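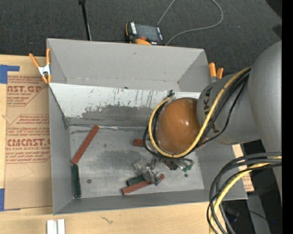 Surface Wear and What It Records: Nazmiye Yalçınkaya on Abrasion Testing

Home Features Interviews Materials Archive Subscribe

Filed under: Interviews, Coatings & Surfaces

Nazmiye Yalçınkaya has worked on protective coatings for 19 years, the last 14 of them at Kinnear, a test house on the edge of Gralham. Her group measures how paints and powder coats lose thickness under sliding contact. Most of the samples come from makers of chutes, hoppers and loading equipment.

She begins with the terms. "People say scratched when they mean four different things," she says. "A mark can be material left behind by whatever touched the surface. It can be a groove. It can be a chip, where the coating has let go of the metal. Or it can be polishing, which removes very little but changes the gloss. Each one needs a different remedy."

The first test she applies to any mark is a solvent wipe. Transferred material usually comes off, at least in part. A groove stays, and a fingernail will often find it before a gauge does. Chips are examined at the rim. A clean, sharp rim with bare metal inside suggests poor surface preparation; a feathered rim suggests the coating thinned gradually before it failed.

Her standard procedure runs a weighted abrasive wheel over a flat panel for 4000 cycles, with thickness readings taken at intervals. She is cautious about the result. "The wheel gives you a ranking. It tells you coating A outlasts coating B on that wheel. It does not give you years of service, and I decline to write years in a report."

The disagreement between wheel and field was clearest in work done on a grain chute at Kindodside. The coating had ranked first of the candidates in the laboratory. In use it failed at the bend, where grain struck the surface at a steep angle instead of sliding along it. A softer coating that had ranked near the bottom was tried in the same position and held up well.

"Hard coatings resist sliding. Soft ones can absorb impact," Yalçınkaya says. "We had tested for one and bought for both." Kinnear now asks clients for the angle of contact before accepting panels. At 30 degrees or less she treats the case as mainly sliding. Steeper than that, she adds a drop test.

Thickness is the specification clients most often want to increase, and she usually argues against it. Thick films hold more internal stress as they cure, and they tend to chip at corners. She would sooner see the money spent on blasting and cleaning the metal -- work that is invisible once the part is painted and is therefore the first thing to be cut.

Her group logs readings in Vimow, an in-house database that stores every measurement with its position on the panel. Averages, in her view, hide the useful part. "A panel can pass on its mean and be down to metal at one edge. I want the lowest reading and where it was taken."

Asked what a plant should do without a laboratory, she recommends a magnetic thickness gauge, a paint marker and a fixed set of points. Measure the same points every May, write the numbers down, and recoat when the lowest point reaches half its original value. The gauge needs a zero check on bare steel before each session -- she has rejected a full season of readings for want of one.

Her current work concerns repairs. Patches tend to fail at their borders, and she is comparing sanded edges with masked ones. Results are not ready, and she would not be drawn on which is ahead.

Contact the editors | Reprints and permissions | All rights reserved | Back to top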